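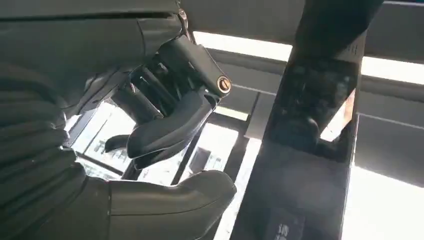

Shenzhen, 12 Mar 2026

ok thread. teleop day one on the new hands. typing this between takes so forgive the spelling

we've got 20 takes to get through before lunch. master gloves on me, robot does what my fingers do, minus a bit of lag. you feel the lag most in the thumb. always the thumb

task today is the Ganen task. reach, close, hold, let go. sounds like nothing. try doing it with somebody else's fingers

first thing I re-learned: look at the wrist view, not at the robot. if I watch the arm from where I'm standing I overshoot every single time. wrist view only. your brain fights it for ten minutes and then it gives up

second thing. bright windows. wrist view goes white when the hand swings toward the glass and the fingers are just black shapes. I can still drive it, outline is enough. the policy may feel differently lol

Định Sầm is on the logging side today and keeps calling out "too fast". yes. I know. slow is horrible though, your shoulder starts shaking at slow and then the shake is in the data

take 7 binned. my fault, sneezed

take 8 binned. Also me

we tried hand guiding back in August, the kind where you grab the arm and push it through the move. nice for big motions. useless for fingers - you need both your hands to bend one of its hands, and then you're standing in your own demo

so gloves. Kotus gloves, size medium, I'm a small, there's tape involved 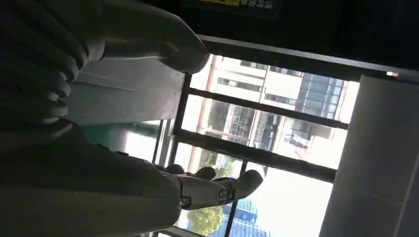

anyway two arms is a different sport. one hand you stop thinking after a while. two hands and I keep parking the left one somewhere dumb and forgeting it's mine. then it drifts in while I'm busy with the right

trick from Định Sầm: talk out loud. "left waits. right goes. right closes. left comes." feels silly, works great. my takes got shorter and a lot less wobbly

also rest your elbows. chair with arms, any chair. should be rule one in every teleop doc ever written and it's in none of them

ppl in replies asking how many demos. 184 on this task so far, 602 across everything since we set up the Ultum recorder. no idea yet if that's plenty or nowhere near. ask me after training

and no we don't throw out every messy one. if I miss and recover, it stays in. recoveries are gold. if I miss and swear and yank the arm back, out it goes

Quan (our replay tool, yes it has a name) plays a take back on the arms with the gloves off. weirdest part of the job. you see your own habits. apparently I twitch my index finger before every close. every one. robot now twitches too

going to try to kill the twitch before the next batch. or leave it in and see if it learns it, kinda tempted

ok take 14, gloves back on. will post the replay later if the upload behaves

update: 20 done. hands cramped. noodles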